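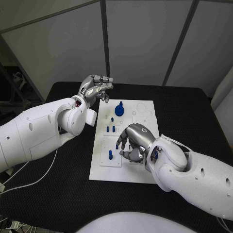
Page last changed: Sunday, 4.15 pm

New peg board finds its home on the black table at Cakier

Regular visitors to the Cakier puzzle rooms in Brorirholm will know the black table at the far side of the main room, the one with the fine textured top that people can't help running a palm over when they sit down. It has had all sorts on it over the years, from jigsaws to clock parts, and as of this month it has a new and (we think) rather lovely occupant: a long white peg board, designed by Annelies Gruber and made up for us by the small Brorirholm firm Zondetti.

The board is a plain thing to look at, and Annelies is quite happy for us to say so. It is a white rectangle with faint outlines printed on it and small raised fixtures, and the idea is simply to get the blue pieces to where they belong. There is a little square plate mounted on it too, and a pair of upright slots side by side, one wider than the other, both outlined in black. She tried a good many colours for the outlines before settling on black, and she still has the rejected boards stacked up in her hallway at home, much to the despair of anybody trying to hang up a coat.

Annelies began work on it in the winter after watching her uncle, Hüsnü Özkan, get cross with a peg puzzle that had far too much going on. Hüsnü was a watch repairer in his working days and likes a job that asks for a steady hand and a bit of patience, but he has never had any time for flashing lights or cheerful jingles. "I wanted something I could sit in front of with the radio on," he told us. "You pick up the peg, you have a think, you put it in. If it doesn't go, you turn it a bit and have another think." He was given the very first version to try, and sent it back with two pages of notes in pencil, most of which Annelies says she followed. 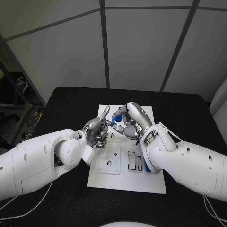

Those notes were mainly to do with the size of the openings, which Hüsnü felt were a good deal too generous. The first board let the pegs drop in from almost any angle, and he finished it before his tea had brewed. The version we have now is a closer fit, and it rewards you for slowing down and using both hands, one to hold the piece and the other to steady it or feel for the opening. Nurhan Yurt, who looks after the table bookings, had a go at it on her lunch break and came back to her desk rather later than she had planned. She would like it known that the narrow slot is harder than it looks!

Zondetti spent 76 hours on the board from the first drawing to the last bit of smoothing, and the bill came to 479 pounds, which was met in full by last autumn's jumble sale and a very kind gift from the Ekinci bakery on the corner. Volkan Sezer at Zondetti says the firm usually makes shop fittings and had never been asked for a puzzle before, but that he enjoyed the job so much he has kept the drawings out on his bench and is already talking about a second board with round openings only. We shall see. Annelies has asked for a short rest first, and for her hallway back.

The board can be used at any time the rooms are open, and there is no charge beyond the usual entry. Sittings are 20 minutes when others are waiting, and as long as you please when they aren't. Do please return the blue pieces to Nurhan's desk when you finish, and please leave the board where it is on the table, as the textured top stops it sliding and the tables by the window don't have that. Bags and cups can go on the shelf behind.

Gülizar Gökçe will be at the table on the first two mornings of next month to show newcomers how it all works and to hear what people make of it. She is particularly keen to meet anyone who finds the pieces awkward to pick up, so that Annelies can bear it in mind for the next one. There is no need to book for these mornings, and the kettle will be on from ten.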